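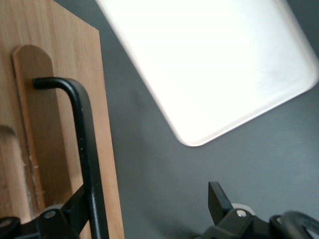
**How long does it take to move everything from an old tablet to a new one?** An evening, if you let the backup run while you have your tea. My last one took 52 minutes for the copying itself, and then I spent far longer finding all my passwords.

I have just swapped my old Sevum tablet for the newer Gerkeck, and as I do this for half the family as well, I thought I would write the steps down properly. It suits any pair of tablets that can both use a memory card and a home network, so don't worry if yours have different names on the back.

## Before you start

Charge both tablets. I know everybody says this and everybody skips it, but a tablet that switches itself off halfway through a copy is a misery to put right. You want the old one plugged in the whole time, and the new one well above 20 per cent before you so much as turn it on.

Then have a good clear-out. My old tablet held 16 GB and was full to the brim, mostly with films I had already watched and the same photo of the harbour at Gretham over and over again. Delete those first, and empty the bin folder too (it keeps things for ages). 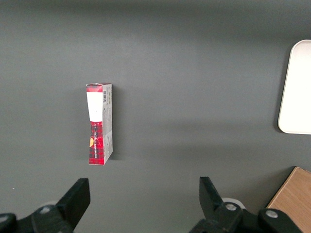 *A small box with a red-and-black tartan front.*

## Making the backup

1. On the old tablet, open Settings, then Accounts, then Backup. On some older versions Backup sits under Storage instead, so have a look there if you can't see it.
2. Tick Contacts, Calendar, Photos and App data. Leave Music unticked if yours is all streamed.
3. Choose where it should go. I use the Hamel app, which saves to a memory card and to the home computer at the same time, but the built-in backup is perfectly good if you only have the one card.
4. Press Start and leave it alone! The bar will seem to stick near the end. Mine always does, and it gets there if you let it.
5. When it says Complete, open the backup and look at a couple of photos from it – a recent one and a very old one.

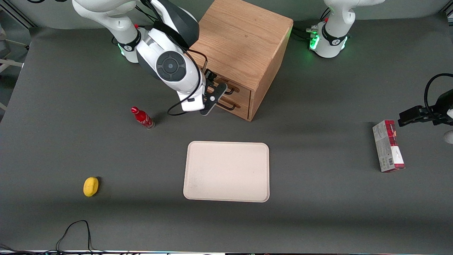
## Setting up the new tablet

1. Turn it on, pick your language and join your home network. Do accept the system update if it offers one, even though it's tempting to press Later. I had 2 updates, one straight after the other.
2. When it asks whether to start fresh or restore, choose Restore and put the memory card in.
3. Sign in with the same account you used before. A new account will not see your old purchases, and sorting that out afterwards is a long and dreary business.
4. Let the apps download by themselves. They arrive in no sensible order, so your email may well be last.
5. Open your banking app and sign in again by hand. Those never carry over, and you may need your phone beside you for the code.

Keep the old tablet as it is for a week before you wipe it. I found on the Thursday that my drawing app had left all its sketches behind, and I was very glad they were still there to fetch.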